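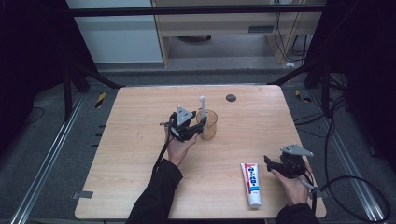
What does Pumness do?
We pack bathroom kits for people who are away from home – toothbrush, toothpaste, a cup to stand the brush in.

Pumness started with one kit and a shelf of spare toothbrushes. Now it's 332 kits on a normal run, up to 1,000 when the hostels fill up in May. Same basics every time. Brush, paste, cup. Washcloth if you tick the box.

Why the cup? Shared sinks. Nowhere clean to put a brush down, so it ends up in a pocket or on the edge of the basin. A cup fixes that. Brush goes in head up, handle down, and the paste lies next to it. We tried a flat case first (the Floka) and people kept losing the lid. Dropped it.

The kits:

Floka – the old name, now our small kit. Brush and paste only. Good for one night.
Nurmi – brush, paste, cup. The one most places order.
Lositon – Nurmi plus washcloth, comb and soap. Takes a day longer to pack.

Smallest order is 10 kits. Mix them how you like, just tell us wich ones go in which box.

Who orders: hostels, summer camps, a couple of night shelters, one rowing club that always forgets something. Schools too, before overnight trips.

What we don't do – electric brushes, mouthwash (leaks), anything with a hotel logo on it. Kids' brushes yes, ask first, stock comes and goes.

Packing hours are 8 a.m. to 3 p.m. Pickup at the side door, ring twice. Orders in before noon usually go out the next working day, bigger ones take longer so plan a head a bit. Empty boxes can come back to us, flattened please.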